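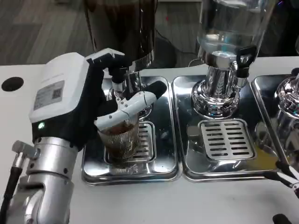 Apprentissage par démonstration d'une tâche de service de boissons avec un robot à deux bras

Rapport de projet de fin d'études
Hsiu-ying Chuang et Chun-hung Tsao
Remis le 3 mai 2019

1. Sujet du projet

Notre projet porte sur la façon de montrer une tâche à un robot. La tâche choisie est le service d'une boisson : prendre un verre, le placer sous le bec d'un distributeur, le remplir, puis le poser devant la personne qui a commandé. Pour un être humain cela demande quelques secondes et aucune réflexion. Pour le robot, chaque partie pose une difficulté différente, et c'est pour cette raison que le sujet nous a été proposé.

Nous avons comparé deux manières de donner l'exemple. Dans la première, que nous appelons guidage manuel, l'opérateur tient le bras et le conduit lui-même le long du mouvement. Dans la seconde, la téléopération, l'opérateur reste à distance et porte un gant de commande, et le robot reproduit ses gestes. Les démonstrations enregistrées servent ensuite à entraîner une politique de commande, dans notre environnement logiciel Imai.

2. Le poste de travail

Le comptoir est blanc et porte des distributeurs alignés, chacun avec son plateau d'égouttage en acier inoxydable. Le distributeur de gauche, de couleur sombre, a un bec chromé ; à côté se trouve un récipient en verre transparent pour l'eau, avec un robinet noir à levier. Cette différence est importante pour nous. Nous avons concentré la plus grande partie des essais sur le poste de gauche, parce que nous voulions d'abord obtenir un résultat stable sur un seul poste.

Le verre est transparent et cannelé. Nous l'avons gardé pendant tout le projet, malgré les problèmes de vision qu'il provoque (voir la partie 5). Un gobelet opaque aurait été plus facile à détecter, mais le cahier des charges de l'entreprise Fodbridge, qui a proposé le sujet, demandait de la vraie vaisselle de service.

La main du robot possède des doigts articulés. Elle tient le verre par le haut, près du bord, et le pouce appuie du côté opposé. Nous avons essayé aussi une prise plus basse, mais dans cette position la main touchait la grille du plateau avant que le verre soit bien placé.

3. Méthode de démonstration

Chaque démonstration est divisée en cinq phases : approche, prise, transport, remplissage, dépose. L'opérateur annonce le changement de phase avec une pédale. Au début, nous n'avions pas de pédale et nous faisions la séparation après l'enregistrement, en regardant les courbes de vitesse. C'était long et nous n'étions pas toujours d'accord sur la limite entre le transport et le remplissage.

Pour le guidage manuel, le bras est mis en mode compliant. L'opérateur se place sur le côté, tient le poignet et déplace l'ensemble. Les doigts ne peuvent pas être guidés de cette façon, donc leur fermeture est commandée par un bouton avec une seule vitesse. Nous considérons que c'est la limite principale de cette méthode.

Pour la téléopération, nous avons utilisé le gant Anuler. La correspondance entre les doigts de l'opérateur et ceux du robot n'est pas directe, car les longueurs et les articulations sont différentes. Hsiu-ying a écrit la fonction de conversion, qui travaille sur la position des bouts de doigts et laisse libres les angles intermédiaires. Une calibration est nécessaire à chaque changement d'opérateur.

Nous avons enregistré en total 128 démonstrations. Parmi elles, 38 ont été faites par guidage manuel et les autres par téléopération. Les deux ensembles ne sont donc pas équilibrés. Nous avions prévu au départ le même nombre pour les deux méthodes, mais le guidage manuel fatigue beaucoup l'épaule et nous avons arrêté plus tôt.

4. Traitement des données

Les enregistrements contiennent les positions articulaires, les efforts estimés dans les doigts et les images de la caméra de tête. Ils sont synchronisés par le module Flova, que Chun-hung a adapté à notre matériel. Nous avons trouvé un décalage entre les images et les positions articulaires, qui n'était pas constant d'une session à l'autre. Pour le corriger, l'opérateur commence maintenant chaque session par un mouvement rapide du poignet, visible dans les deux signaux.

Nous avons retiré les démonstrations où le verre avait heurté le bec, ainsi que celles où l'opérateur avait hésité longtemps au-dessus du plateau. Sur ce dernier point nous avons eu une discussion avec notre encadrante. Selon elle, une hésitation suivie d'une correction est une information utile, puisque le robot doit lui aussi savoir se corriger. Nous avons finalement remis ces démonstrations dans l'ensemble d'entraînement, et la politique obtenue était meilleure pendant l'alignement sous le bec.

5. Résultats et observations

L'approche et la prise sont apprises assez vite, quelle que soit la méthode. La trajectoire issue du guidage manuel est plus lisse. Celle de la téléopération contient de petites oscillations, dues au tremblement de la main et au retard de la commande — nous les avons réduites avec un filtre passe-bas, au prix d'une réaction un peu plus lente.

La position du verre au moment du remplissage est la phase critique. Le verre doit être juste au-dessus de la grille et centré sous le bec. Avec le guidage manuel, l'opérateur voit le verre de côté et juge mal la profondeur. Avec la téléopération il voit la même image que le robot, et nous pensons que cela explique la meilleure régularité des démonstrations dans cette phase.

Le verre transparent pose deux problèmes. Vide, il se confond avec le métal brillant du plateau, où il se reflète en plus des doigts. Rempli d'une boisson foncée, il devient au contraire très visible et la détection du niveau fonctionne bien. Pour l'eau, nous n'avons pas trouvé de solution par la caméra seule. Nous avons donc utilisé l'effort mesuré dans les doigts, qui augmente avec le poids du liquide, mais la mesure est bruitée et le seuil doit être réglé de nouveau après chaque calibration.

La force de prise a demandé beaucoup de réglages. Le guidage manuel, avec sa vitesse unique de fermeture, donne une force presque toujours identique, suffisante pour le verre vide. Quand le verre est plein, il glisse parfois pendant le transport vers la dépose. En téléopération, l'opérateur serre naturellement un peu plus à la fin du remplissage, et ce comportement se retrouve dans la politique apprise. Nous ne l'avions pas prévu.

6. Difficultés d'organisation

Nous avons sous-estimé le temps d'installation. Avant chaque session il faut vérifier la position des plateaux, remplir les distributeurs et contrôler les câbles du bras. Cela prend 25 minutes quand tout va bien. Nous avons rédigé une liste de vérification, jointe en annexe B, pour les étudiants qui reprendront le poste.

Le passage de l'opérateur Hsiu-ying à l'opérateur Chun-hung a aussi créé une difference de style dans les données. L'un approche le verre par le haut, l'autre par le côté. La politique entraînée sur les deux ensembles prenait quelquefois un chemin intermédiaire qui ne convenait pas. Nous avons choisi l'approche latérale et enregistré de nouveau les démonstrations concernées.

7. Suite du travail

Le second bras est très peu utilisé dans cette version. Il devrait actionner le levier du robinet pendant que le premier tient le verre, et cette coordination sera étudiée jusqu'en juillet dans le cadre du stage de Chun-hung. La téléopération des deux bras par une seule personne est possible avec deux gants, mais nos premiers essais montrent que l'opérateur regarde une main et oublie l'autre.

Nous proposons également de combiner les deux méthodes : le guidage manuel pour les grands déplacements, la téléopération pour la prise et le remplissage. Le format des enregistrements le permet déjà, grâce à la séparation en phases. Il manque encore une transition propre entre les deux modes de commande, car le bras fait un petit saut au moment du changement.

Annexe A : format des fichiers d'enregistrement
Annexe B : liste de vérification du poste
Annexe C : paramètres du filtre et de la calibration du gant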